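Can a robot tidy your bedroom yet?

By Begoñe Pastor

You may have seen a film of a robot picking up socks or pouring tea. Grown-ups like to share these and say that chores are nearly over. I am not so sure, and I think you should be a bit suspicious too.

Start with a bed. You know what a bed is because you sleep in one. You know the sheet is soft, that it slides if you pull it, and that a wrinkle is still part of the sheet.

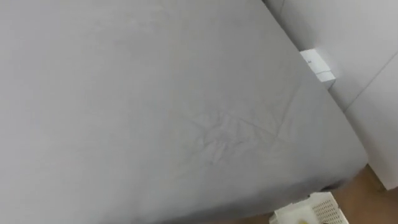
A robot has to work all of that out from its sensors. Is that crease a crease, or the edge of something it should pick up? You have never had to ask. A robot may have to ask again every time the light changes.

Then there is cloth. A wooden block is the same shape whichever way up it lands. A T-shirt isn't. Drop one on your bed twice and you will get two quite different lumps, and the robot must find somewhere to grab each of them. 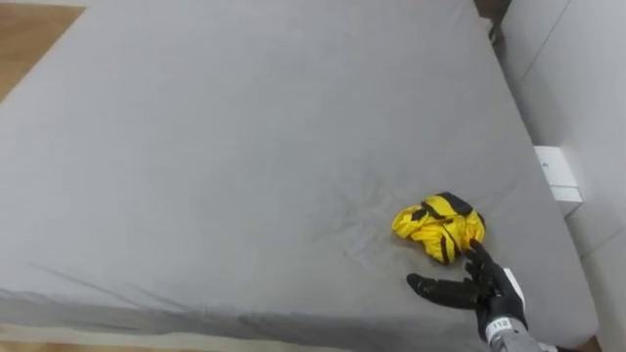
A robot's black finger reaches a crumpled yellow-and-black cloth.

Fingers are hard to copy. Yours can feel how thick a sock is and whether you have caught the blanket as well. Many robot hands feel much less than that, or nothing at all. Squeeze too gently and the cloth slips out. Push too hard and the bedding comes along for the ride.

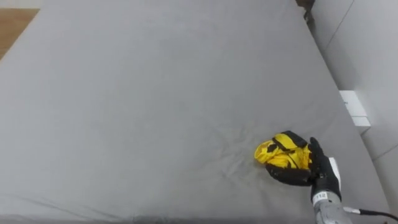 Suppose the robot does get a good grip. Is the room tidy? No! The thing has been picked up, and that is one small part of the job. It still has to go in the wash, or on a hanger, or back to your sister if it's hers.

Daiane Frota teaches a robot club in Wanham, and she gave her class a test in July. They dropped 172 bits of clothing on a mat for a small robot arm to lift. It managed almost 766 tries before the motor got too hot, and plenty of those were misses – it went for one grey sock again and again.
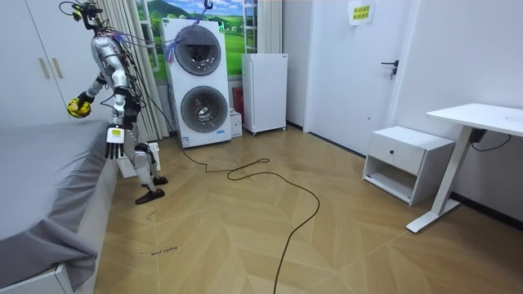

Walking robots have another worry, and that is falling over. Leaning across a bed is easy for you, but a machine on two legs has to keep its balance while its arm is stretched out in front.

So when you next see a clever robot film, ask some questions. Was it sped up? How many goes did it take? Was a person steering? Could it do the same in your room, with your mess?

Perhaps one day it will. For now, pick up your own socks.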